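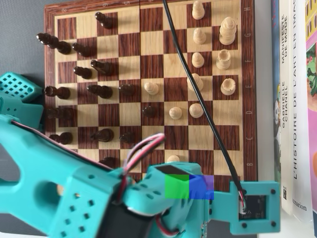
A position from the middle of a game on the wooden board, seen from nearly straight overhead.

Clidside Wooden Chess Positions

Overview

Clidside is a collection of overhead photographs of chess games on a wooden board, with a position file for each photograph. It was put together for people working on board reading: turning a picture of a real set into a list of pieces and squares. Most of the sets we found online were rendered or used flat diagrams, and we wanted real wood with grain and shadows.

The collection holds 2703 photographs from 461 games. It is maintained alongside Prindance, our small tool for replaying games from position files, but you don't need Prindance to use it.

Contents

photos/ — the photographs, one folder per game
positions/ — one text file per photograph, in FEN
games/ — the full move list for each game, in PGN
splits/ — lists of game numbers for train, validation and test
notes.txt — known problems, by game number

Photographs and position files share a name, so 0112_06 in photos/ goes with 0112_06 in positions/. Splits are made by game. Please keep it that way if you make your own, as two photographs from one game can differ by a single move.

The board and pieces

The light squares are maple with a straight grain. The dark squares are a reddish-brown wood with a wavy grain, and the border is dark brown. Files and ranks are printed on the border in light lettering. The rank numbers are small and read sideways from this angle, so don't count on them for orientation at low resolution.

The pieces are wood too, one side glossy deep brown and the other light blond. Seen from overhead, the tall pieces lean outward and can cover part of a neighboring square. Kings and queens are the hardest to tell apart. The base of the piece decides the square, wherever the top appears to be.

How positions were recorded

Players wrote down their moves as usual. The moves were typed up in the evening and replayed in Prindance, and each photograph was matched to a move number by hand. A second person then checked the board against the position file. Where the two disagreed, the photograph won and the game went into notes.txt.

Pieces standing between squares are assigned to the square holding most of the base. A piece that is partly hidden is still listed in the position file, taken from the move list.

Known problems

6 games have a gap in the move list. Their photographs are included but the PGN stops early.
Castling rights are missing from the FEN in the first folders — treat that field as unknown.
Shadows vary with the time of day and are strongest in the afternoon games.
Roughly 5 percent of the photographs are slightly soft.

Changes

Version 2 (April): added the Rondetti and Ayele club games, renumbered the folders, fixed swapped kings and queens in the older position files.
Version 1: first release.

Use

Free for study and teaching. If you publish results, name the collection and the version. Corrections are welcome; send the game number, the photograph number and the FEN you think is right.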